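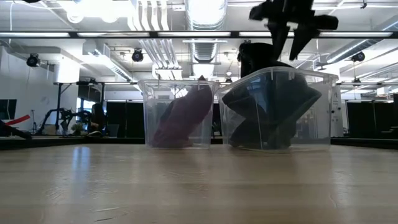

Ottavio Farina gave up on opaque boxes in March, after he found three winter scarves he had already replaced. With a lid on and a label gone, he said, a box could sit in his closet for years, and he would buy the same thing again before he thought to open it.

Plenty of people in Clindenden have made the same switch. Clear plastic bins have moved out of the pantry and into the bedroom, the hall closet and the laundry shelf, where they hold cloth: sweaters, scarves, rags, pillowcases, the odd tablecloth. A maroon cloth in one bin and a black one in the next can be told apart from across a room. Two black sweaters in the same bin can't, and that is where most systems start to go wrong.

Tullio Vitale runs the storage aisle at Trasum, a housewares store on the north side of town. He says customers usually buy too large. They measure the shelf, pick the widest bin that fits, and then fill it until the bottom layer never gets used.

"I ask them what's going in it," Vitale said. "If it's one kind of thing, get the small one. Keep the wide ones for bulky stuff."

His store sold 2,000 clear bins last year. The narrow size outsold the wide one for the first time.

Folding is a matter of some disagreement. Farina folds nothing. His scarves go in bunched up, one color to a bin, and he pulls out whatever he needs by a corner. Vitale rolls his sweaters and stands them on end, so that he can see each one through the side. Both methods work with soft fabric. Linen and cotton shirts come out creased either way and do better on a hanger.

Fit matters more than method. Many bins taper toward the bottom, and a bin measured at the rim will hold less than the number suggests. Anyone who folds to an exact width should measure the floor of the bin and work from that. A raised rim also needs a little clearance if the bin is going to slide under a shelf. Two bins side by side want a small gap between them, enough for fingers, or the one on the inside will be hard to lift out.

Clear plastic lets in light as well as giving a view. Dark dyes can fade on a sunny shelf, black and deep red among them, so those belong in a closet or on the side of the room away from the window. Cloth should be fully dry before it goes in, especially under a lid.

Farina's closet now has two shelves of bins and one opaque box, which holds tax papers. He spent 116 dollars in all, 65 of it on wide bins he later gave to his sister for blankets. He still has the extra scarves.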